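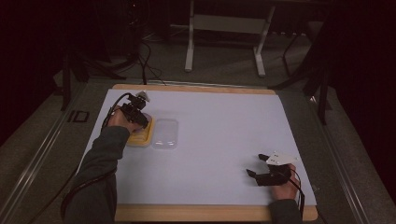

**Tamivard Regional Archive**

1/ The Archive has revised its guidance on the care of family papers at home. The new edition replaces the leaflet handed out at our front desk and applies to letters, certificates, maps, school records and loose photographs. A summary follows in this thread.

2/ The revision was prepared by Solomiia Kovalchuk of our Collections Care section. It draws on the questions residents sent us over the past year, 103 of which concerned a single subject: whether to laminate.

3/ Please do not laminate. Heat and adhesive cannot be removed from old paper without damage, and in many cases cannot be removed at all. If a document must be handled often, place it in a clear polyester sleeve that is open on at least one side.

4/ The same advice covers pressure-sensitive tape of every kind, including products sold as "archival." A torn letter is safer left torn, with the pieces kept together in a folder.

5/ Where to store papers: an interior closet on a main floor is usually the best room in the house. Attics and basements are unsuitable. So are garages, and so is any wall that has a bathroom on the other side of it.

6/ Temperature matters less than steadiness. A closet that stays near 68 degrees all year will serve you well. A closet that swings with the seasons will not, even when its average is lower.

7/ Boxes should be full enough that folders stand upright and loose enough that a folder can be lifted out without pulling. Oversized items, such as maps and deeds, should lie flat. Items that have been rolled for many years should stay rolled until you have spoken with us.

8/ On unfolding: a letter that resists should not be forced. Humidifying brittle paper over a kettle or in a bathroom is still recommended on a number of hobby websites. We ask residents not to attempt it. Iron gall ink can run, and mold can follow within days.

9/ Metal fasteners. Remove paper clips by holding the long side of the clip flat and sliding the paper away from it. Rusted staples should be opened from the back with a thin blade and lifted straight out. If the rust has bonded to the sheet, leave it in place and make a note on the folder.

10/ Labeling. Write on the folder, never on the document, and do so before anything goes inside. A No. 2 pencil is sufficient. For photographs, a soft pencil on the back along the border is acceptable if the paper takes it without pressure. Ballpoint is not acceptable.

11/ Gloves are not required for ordinary paper. Clean, dry hands give better control. Nitrile gloves are advised for photographs and negatives. The cotton gloves mentioned in the previous leaflet are no longer recommended for paper.

12/ Water damage. Damp papers can be wrapped loosely in wax paper and placed in a household freezer while you arrange for help. Do not peel stuck pages apart. Photographs are a separate case, and glass negatives should not be frozen. Please call before acting if you have either.

13/ A correction to our post from October: the Gumau branch does accept papers for assessment, by appointment only, in the mornings. The Motero branch does not have a work area at present, and items left at its desk will be returned to their owners.

14/ Scanning. The Archive will scan up to 78 pages per household at no charge. Larger groups of papers may be referred to the Rizk Reading Room, where residents can use the overhead scanner themselves after a short orientation.

15/ A scan does not replace the original. We continue to receive requests from families who discarded papers after digitizing them and later found that the reverse sides, envelopes and postmarks had not been captured. Please scan both sides, and keep the envelopes with the letters they carried.

16/ Residents sometimes ask whether their papers are of interest to the Archive. Household accounts, shop ledgers and letters describing ordinary work are often of more use to researchers than certificates, copies of which we generally hold already.

17/ The Kept at Home register, in which families describe papers they intend to keep, now has 3146 entries. Registration does not transfer ownership and does not oblige the family to admit visitors. Entries may be withdrawn at any time in writing.

18/ Printed copies of the guidance are available at the main building and at Gumau. A large-print edition may be requested at either desk. Replies to this thread are read during opening hours. Please do not post images of certificates or identity documents here; bring them to the desk or describe them by phone.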